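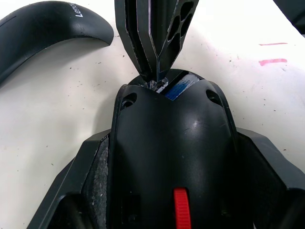

Mukine takes in used office computer equipment, fixes what can be fixed, and sells it again. We are based in Zukmont, in the old Moreira furniture building by the rail yard, and we work mostly with schools, clinics, libraries, and small offices within a day's drive.

## What we handle

Most of our work is in the smaller things that sit on a desk: keyboards, mice, headsets, webcams, docking stations, desk phones, monitors, and the power supplies that go with them. We also take laptops and desktop computers. We don't take printers or copiers. We tried them in the first year, and the toner alone was enough to make us stop.

Many recyclers treat accessories as scrap. A keyboard with one dead key or a mouse with a worn button goes into a bin by the pound, and the plastic and metal are separated later at a plant somewhere else. We think a lot of it is worth opening up first. The usual faults are dull ones. A switch has worn out, a cable has broken where it enters the case, a battery contact has corroded, or there is coffee in it. Parts for these repairs cost very little. The labor is the expensive bit, and most of what we have learned over the years has to do with keeping the labor short.

## How we started

The company began as a side business of an office cleaning firm. When clients moved or closed, they left equipment behind, and the cleaners were asked to get rid of it. Much of it still worked. It was stored in a garage, then in a rented unit, and then there was enough of it that somebody had to be hired to sort it.

Our first large order came from a school district that needed 500 matching keyboards and mice for its computer labs before the start of term. We had the keyboards. We did not have the mice, at least not ones that all worked, and we spent most of that summer learning how to replace click switches. The order went out on time except for one box, which we drove over ourselves the following week.

The cleaning firm closed when its owners retired. Mukine kept going and moved into the Moreira building, where we now have the ground floor and half of the one above it. The freight elevator is slow but it takes a full pallet.

## How the work is done

Equipment arrives on pallets or in the gray totes we lend out. It is logged when it comes in, so that a client can ask later what happened to a particular item. Anything with storage in it goes straight to a locked room, and the drive is wiped or destroyed before any other work is done. We send a certificate for each drive with its serial number on it.

The rest is sorted by make and model. We like to let a model build up on the shelf until there is a decent batch, and then work through the whole batch together. A person who opens the same mouse all morning gets quick at it. They learn where the clips are, which screws are hidden under the feet, and which plastic will crack if it's pried from the wrong side. This goes into our bench notes, which are kept in a system we wrote ourselves called Flurent.

Flurent started as a spreadsheet. It now holds repair notes for more than 1,000 models, with the order of disassembly, the screw sizes, the parts that fail, and the parts from other models that will fit in their place. Everyone on the bench can add to it and everyone does. The quality of the writing varies. Some entries are very thorough and some say only "don't bother."

After repair, each item is cleaned and tested. Keyboards have every key pressed. Mice are checked for tracking, scrolling, and clicks, including the side buttons that most people never use. Headsets are tested for sound in both ears and for microphone noise, and the ear pads are always replaced with new ones. Monitors run for a full shift before they're packed.

What can't be repaired is taken apart for spares. We keep switches, feet, cables, scroll wheels, key caps, and screws. The remainder goes to a licensed recycler, separated by material.

## Grades and warranty

We sell in two grades. Grade A items look close to new, with no more than light marks. Grade B items work exactly as well but may have shine on the keys, faded lettering, or scratches on the case. Schools tend to buy Grade B and are happy with it — the keys will be shiny again by spring in any case.

Both grades carry the same 13-month warranty. If something fails in that time, send it back and we'll replace it from the same batch if we can, or with the nearest match if we can't. We don't ask for the original packaging. We do ask for the order number, which is on the label on the underside.

## Who works here

We are a small company and most of the staff work on the bench. Nobody needs a background in electronics to be hired. We look for patience, good light handling of small parts, and the willingness to write down what was found. Training takes place on the job, beginning with cleaning and testing, then simple disassembly, then soldering. People move through it at different speeds and a few prefer to stay with one kind of work, which suits us fine.

Bench shifts are short, with a change of task in the middle of the day. Small repetitive work is hard on the hands and the neck, and we learned this the slow way. The benches adjust for height, and magnifier lamps are supplied at every seat. There is a kitchen upstairs with a long table.

We take on trainees from the Zukmont adult education program twice a year. The next group starts in October. Trainees are paid the same hourly rate as new staff.

## Working with us

If you have equipment to clear out, send us a rough list first. It doesn't need to be complete. A few lines saying what kind of things they are, how many, and whether they are on a pallet, in boxes, or still on the desks will let us give you a price or an offer. For larger lots we pay by the item. For mixed or older lots we usually collect free of charge and pay nothing. We charge for collection only when the distance is long or the building has stairs and no elevator.

Pickup is free within 80 miles of Zukmont for a pallet or more. Smaller amounts can be dropped off at the loading door on the rail yard side. Please ring and wait, as the door is at the far end from the office.

A few things we can't accept:

- printers, copiers, and toner
- tube monitors and televisions
- swollen or leaking batteries
- anything that has been in a flood
- household appliances

If you want to buy, the current stock list is updated each week. Orders for a single keyboard are welcome, though shipping may cost more than the keyboard. If you need a matching set for an office or a classroom, tell us early. We can often hold a batch back and build it up until we have enough of one model, and a month's notice makes a real difference.

We also repair equipment you want to keep. Send it in with a note saying what's wrong, and please tape the USB receiver to the mouse or keyboard it belongs to. A receiver that comes in separately has to be matched by trial, and that time goes on the bill.

## Parts

Spare parts are sold over the counter and by mail. Most of our parts customers are home repairers looking for a set of feet, a scroll wheel, or a single key cap. We will look up a model in Flurent for anyone who asks, and if there is a useful note on it we'll print it out and put it in the envelope. Battery covers are the most requested part and the one we are most often out of.

Page last revised September 2021. Prices and stock are kept on their own pages and may be newer than this one.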